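The Kondow arm has been with us long enough now that people stop by just to ask how it's doing, the way you might ask after somebody's dog, and I never have a good short answer. So I thought I'd put together a little gallery page about how the cell is set up and what goes into keeping it happy. The cell's official name is Tudedau – it was on the paperwork when we moved in, and by the time anyone thought to ask what it meant, we had all gotten used to saying it.

Most of the looking after comes down to the fingers, the cables and the cameras, in that order. Umesh Chaturvedi wrote the first version of our Friday checklist, and I've been adding to it ever since (he says I've made it twice as long, and he's probably right). The arm handles drinks: cans of different shapes and the occasional bottle. They make good practice pieces, being slippery and shiny and easy to replace when one gets squeezed too hard. By the end of June the counter stood at 2,742 picks on the present pair of fingertips, and I'm rather proud of that.

## Around the cell

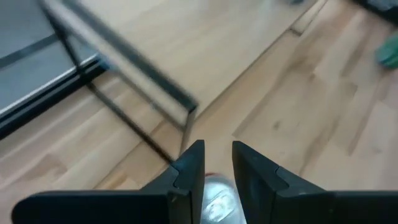

A clear bottle between the fingertips. Clear plastic is the hardest thing we ask the wrist camera to cope with, so I always include a bottle when I'm checking the focus and the grip setting.
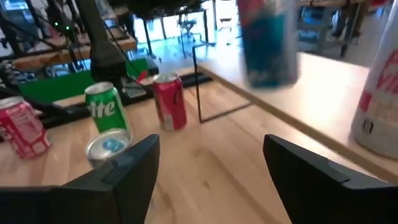 Looking out between the fingers at the cans on the tabletop, with the mounting plate at the foot of the arm further back. I go over that plate with a wrench before anything else.
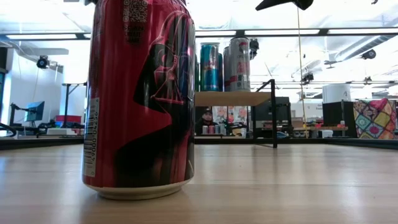
The Darth Vader can up close, and slim cans up on the little raised shelf behind it. Getting the arm to reach a shelf like that without bumping its edge took us a good many evenings.

## What we do on Fridays

The whole routine takes roughly 40 minutes if the coffee is already made, and a fair bit longer if somebody wanders in to chat. I've written it out the way I would tell it to a new person.

- Park the arm, press the stop button and hang the tag on it. Please do this even if you only mean to wipe something.
- Clean both fingers with a soft cloth and a drop of dish soap in warm water. Go gently along the seams near the tips, where sticky soda likes to settle.
- Close the fingers slowly and look at how the tips meet. If one sits higher than the other, loosen it, line it up again and tighten it a little at a time.
- Run a hand along each cable from one end to the other. You're feeling for kinks and flat spots more than looking for them.
- Wipe the camera lenses with the dry cloth from the Hallik tin, never the finger cloth!
- Start the arm at low speed and let it do 124 practice picks – go and have your lunch, but stay in the room.

## Spare parts

The spare fingertips are in the drawer marked Kanaujia, and there were four pairs left when I last looked. If you take one, write it in the notebook along with the counter reading, so I know when to order more. The old tips go in the coffee can next to it. I like to compare the wear, and Umesh is always happy to look them over with you if you catch him before three.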